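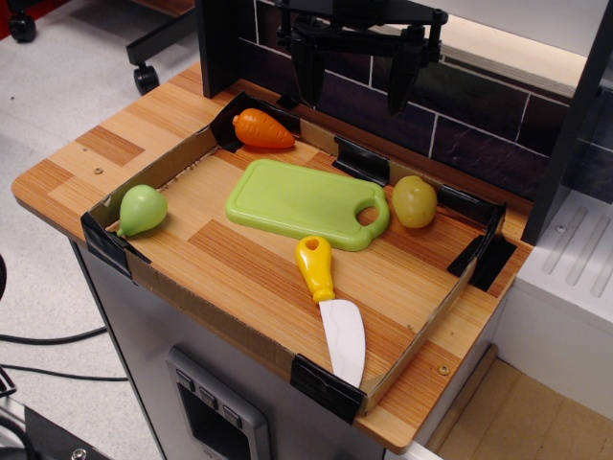
Mahlet Ambaye told me on the members' board that a robot open day is wasted on anyone who only stands at the back and waits for something flashy, and I've been chewing on that ever since, so I'm asking here.

Getting the most out of a robot arm demo with kids (and a grandad) in tow
Posted by Nikau Lowther, 18/06/2020

Hi all! We've got places at the Plattner open day in Fletville and I'm probably more excited than the kids are. The session we've booked is the toy kitchen one, where the arm works with plastic fruit and veg in a cardboard tray on a little play counter. I've got two kids coming, aged six and eleven, plus my dad, who spent his working life on a packing line and has Opinions about machines.

What I'd like to know from people who've been to this sort of thing:

Where should we stand? Is it worth going twice in the same day? What can the older one ask that will get a proper answer and not just "it's very clever"? And will the six-year-old last the distance? She has a play kitchen at home and is convinced she could do the robot's job better. She may be right.

I've seen plenty of videos where the arm whizzes about, but I gather the real thing is a lot slower. I don't mind slow. I'd just like to know what I'm looking at while it's being slow.

We're driving in from Pemberg so there's no popping home halfway through.

Cheers,
Nikau

Silvan Schwaiger

Oh, you're going to have a great time. I went to the March one and stayed so long that I missed my lunch booking.

Stand side on if they let you. From the front you mostly see the arm, and the good stuff happens down at the fingertips, in the gap between the fingers and the thing they're about to pick up. From the side you can watch that gap close. I spent ages behind a very tall man before I worked this out and shuffled around to the end of the rope.

Now, what to look for. Get your eleven-year-old to choose one object and guess how the arm will go about it before it moves. A carrot is long, so does it get gripped across the middle or near the fat end? A pear has a skinny neck and a wide bottom, which gives the fingers a choice. A potato is just a lump and looks the same from most sides, but it can roll. The knife is the one I'd watch, because a flat blade lying low in a tray leaves very little for two fingers to get hold of, and then there's a chunky handle at the other end that seems made for grabbing. My nephew and I had bets going (payable in chips) and I lost nearly all of them.

Questions that got us real answers:

What happens if you move the pear while the arm is on its way?
How does it know it has dropped something?
Was there a person steering just then, or was it going by itself?
Which object do you dread?

The last one is gold. The woman running our session lit up and talked for ages about the chopping board, how a thin flat thing is so much more trouble than a round one, and how the raised rim can help if you come at it from the right angle. She told us they'd logged 754 tries on that one board before they were happy to show it in public. Ask about failures and they'll love you for it!

And yes, it's slow. I found that the best part — you've got time to think and argue about what it'll do next.

Andri Trummer

get there early, parking is terrible. we went to the afternoon one and it was packed out, over 2000 people through the gate that day according to the bloke on the door. kids were fine. toilets are past the Dultari stand. cafe only did sandwiches

Aurel Marinescu

Silvan has covered the watching side very well, so I'll stick to the six-year-old and your dad.

For little ones, play the game at home first. Put a few bits from her play kitchen in a shallow box, then have her pick them up using only a thumb and one finger, coming straight down from above, with no sliding things up the side of the box. Mine found it hilarious and surprisingly hard. When we got to the demo she knew exactly why the arm was taking its time, and she was calling out advice to it. If she still thinks she can beat the robot after that, I'd put money on her.

Two sessions is a good idea if there's a proper break between them. We did one mid-morning and one after lunch, and the objects had been laid out differently the second time, so it was nothing like a repeat. Kids notice that straight away. Ask the staff whether somebody from the crowd can choose where things go. At ours they said yes to anyone who asked nicely, but I can't promise that's every time.

As for your dad, please bring his Opinions! Mine was the same (thirty years in a cannery) and he ended up in a long chat with one of the engineers about how they used to teach new starters to pack mixed boxes. She was taking notes. People off a line know an awful lot about picking things up, and the staff I met were keen to hear it.

Only thing I'd disagree with Silvan on is where to stand. With a small child go to the front, at the corner, and let her hang on to the rope. Side on was too high for mine to see into the tray, and I had a sore back by the end from lifting her.

Nikau Lowther

Thank you, these are brilliant. We tried the thumb-and-finger game after tea and Dad was the worst at it by miles. He's now practising. Have put in for the morning and the afternoon session, and the eleven-year-old has copied out Silvan's questions and added one of her own about whether the robot gets a turn at doing the washing up. Will report back.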